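About us

Hi, and welcome to Pasteck! I'm Noémie Caron, I started this company with Orysia Romaniuk, and we make practice rooms for robots. Virtual ones, that is. If you have a two-armed robot and you'd like it to learn its way around a home before it gets anywhere near your good dishes, we're the people to call.

Our main product is Zoltunness, a library of simulated rooms you can load up and start using the same afternoon. Each one comes with tables, doors, knobs, windows and small stuff to reach for, and you get the view from the robot's body as well as from its grippers (customers kept asking for both, so now both come as standard).

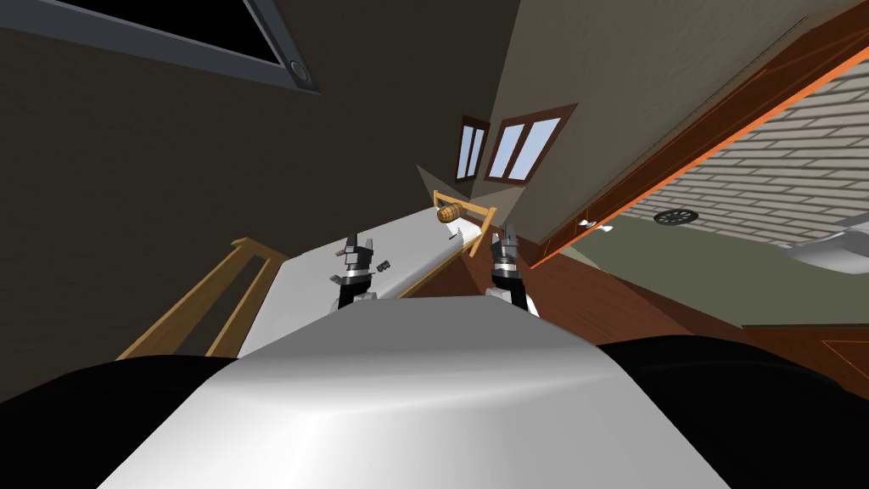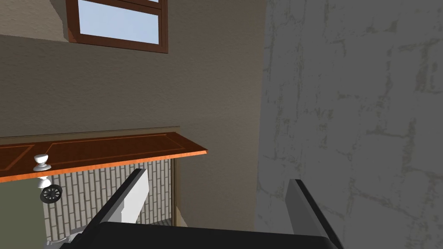

Zoltunness at work, all from one room.

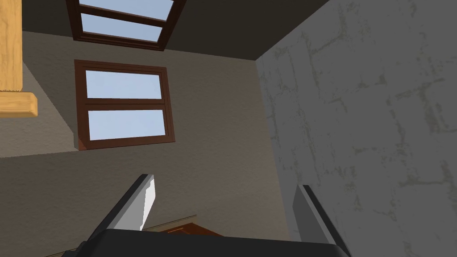
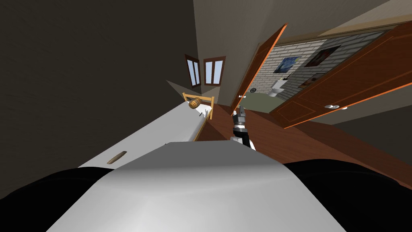
Orysia builds the rooms and I do nearly everything else — the phone, the invoices, the manuals, the arguing about door handles. Évan Aubert joined us in April to look after the robot models, and he has already rewritten half of what I thought was finished. He was right, too, which I'm still getting used to!

The basic license is $900 a year and covers 50 rooms on 9 computers. If you want a room made to your own floor plan, send us the plan and we'll give you a price before we start. Schools pay less, so please ask. Support is included either way, and it's one of us who answers, usually before lunch if you write first thing in the morning.

We don't sell robots. People ask every week, and I always feel a bit bad saying no, but we'd much sooner stick to rooms and do them well. We do try to keep up with the grippers our customers own, so if yours isn't on the list, tell us the model and Évan will see what he can do.

You'll find us in Suite 918 of the Awad building. Ring the bell twice, the first one tends to get lost under Orysia's music.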